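Home Visits Notes Archive Contact

Visit report: Munteanu corrugated board plant, Ostdale
2020-10-28

The Munteanu plant makes corrugated board and die-cut cartons for food and hardware customers. The tour covered the wet end, the dry end, the converting hall and the test room. Catinca Rusu, the process engineer, led it. Yasmine Belhaj from quality joined for the last part.

Paper arrives in reels from two mills and is stored on end, clamped and stacked by truck. Each reel rests 64 hours in the hall before use. Rusu said this was set after a winter of warped board, when reels went straight from the yard to the machine. Moisture is read at the splicer and again after the hot plates.

The single facer was running C flute. Starch glue is cooked on site in a small kitchen behind the machine, and viscosity is checked by flow cup every 40 minutes. The cup readings are still written on a paper sheet and typed in at the end of the shift. Glue gap is adjusted by hand. The operators run it narrower than the manual suggests and accept a slower line speed in exchange for flatter board.

The hot plate section was partly open for cleaning. Belt wear was visible on the drive side, and a new belt was on order. Edge trim is drawn off by fan to a baler outside the building. Noise here was the highest of the visit, and most questions had to wait for the corridor. 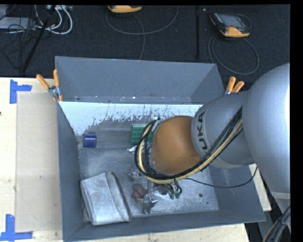

Gray bin and arm, seen from above.

Converting has two flatbed die cutters and one rotary. Changeover on the older flatbed takes 20 minutes with a prepared die, longer if the stripping tools have to be found. Dies are hung by customer number, which works poorly for shared tooling. A rack sorted by sheet size is planned.

The test room was the best part of the visit. Belhaj showed edge crush, flat crush and burst tests on samples from the morning run. Strips are conditioned before cutting, and the cutter blades are changed weekly. One batch of edge crush strips gave a wide spread, which she put down to a dull blade. She recut the strips and noted both sets in the log.

Open points: no figures were given for starch use per square meter, and the boiler house was closed to visitors. Both have been requested in writing.

Contact | Copyright Plendura Visit Notes | Back to top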